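The Pasholm Studio Easel
by Killside

For painters who have outgrown the folding sort and are tired of picking it up off the floor.

The Pasholm is an H-frame easel for indoor use. It goes up and down, it tilts forward far enough to lose the glare on wet oils, and otherwise it stands where you left it. We have been asked whether it is portable. Two people can carry it, and they will talk about it afterwards.

The first one was built for Vasylyna Levchenko, who paints large, leans hard and had got through three easels from other makers. Her verdict on ours was that it was "quite ugly, and still here". We have kept the shape and rounded off the corners, mainly for the sake of shins.

What you get
Frame in oiled beech, with steel bolts you can tighten using an ordinary spanner
Crank handle for raising and lowering the canvas, left or right side, please say which when ordering
Sliding top clamp with a felt lining
Paint shelf, 25 cm deep, which will be full by the evening
Four castors, two of them with brakes

Putting it together
Allow an hour, or a whole afternoon if you are the kind of person who puts the instructions somewhere safe. There are 8 main bolts and 6 small ones. Leave everything finger-tight until the frame is standing square, then go round again with the spanner. If the mast sticks on its way up, rub a candle along the groove. We sell a special wax for this as well - it is a candle.

Extras
The Onyshchenko arm bolts to either upright and holds a sketch, a photograph or a phone at eye level. The Climenness tray hangs below the shelf and catches most of what falls off it. Both fit older Pasholms, but not the very first batch, whose holes are in a more adventurous position.

Delivery and returns
Made to order, so there is a wait, and orders placed before February tend to move faster than those placed after it. Returns are accepted within the month if the easel is clean. A little paint on the shelf we will overlook. A finished sunset down one leg we did not, and the customer has been very decent about it. 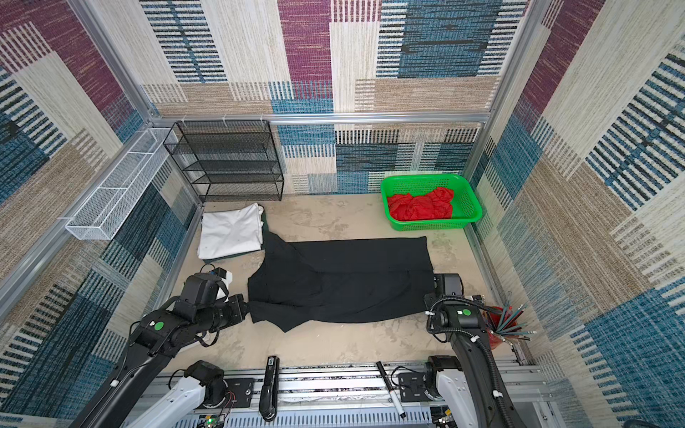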